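Clodagh Dolan
29 Feb 2020

Spent most of the day on the spice jar problem. Writing it up as a thread because a few of you asked how the small shelf project was going.

Background: I had 16 jars in one drawer. They were all lying down, labels in every direction, and I bought cumin twice because I couldn't find the first one. The drawer sticks, so half the time I didn't look at all.

I wanted something I could make from scrap. I had a short length of light wood left over from the hall shelf. I looked at a Stutik rack first, but it was too deep for the gap beside the stove.

The idea is a block with a row of holes and a peg in each hole. The jars stand behind the pegs so they don't slide off when somebody bumps the counter.

Drilling is the only part that takes any care. Mark a center line first, then mark along it, then put a piece of tape on the bit so you don't go straight through. I skipped the tape on my first try and that piece is now a doorstop.

A hammer is plenty for getting pegs in. Small taps. If you have to hit hard, the hole is too tight, so take the peg out and run the drill through again.

Block and jars, two views:
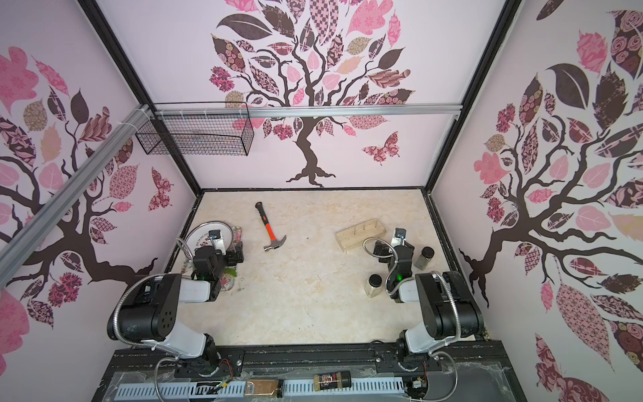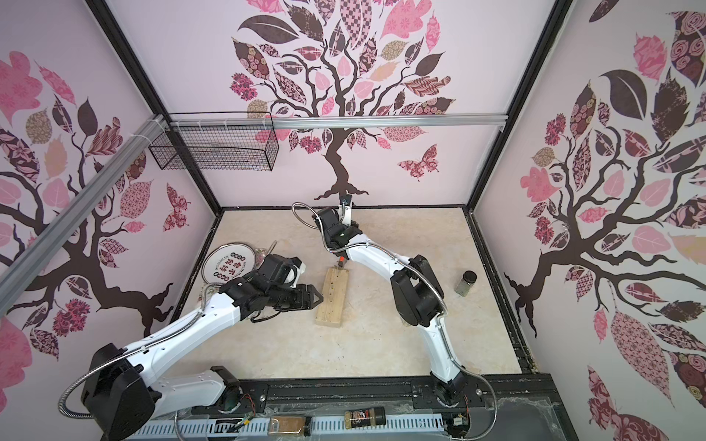 On sanding: I used 80 grit on the ends and didn't bother with anything finer. It's going next to a stove. If you want it smoother, do it before the pegs go in. Sanding between pegs is miserable.

No finish yet. I have half a can of Grolora oil in the basement that I need to shake up and test on an offcut. I'll let it sit a week before any food goes near it.

I also went through what was in the jars. I threw out 7. Some of it had no smell left. The oldest had a date from when I lived in the other apartment.

What stays: the ones I cook with every week. Those go on the counter. Everything else goes back in the drawer, standing up this time, with the name written on the lid in paint pen.

I moved two things from Sasska bags into glass. The bags never close right after the first week and everything in the drawer ends up smelling like curry powder.

Cost so far is about 6 dollars, all of it pegs. The wood was free. I already had the drill.

Somebody asked whether it would work on a wall. I wouldn't hang this one. Full glass jars are heavier than you think and the pegs are only there to stop things sliding. For a wall I'd want a proper lip along the front.

Somebody else asked about the Fang drill bits. They're fine in soft wood. I haven't tried them in anything harder.

Next job is the drawer runner, so it stops sticking. I need to take the whole drawer out for that and I'm not starting tonight. Will add to this thread when the oil is on.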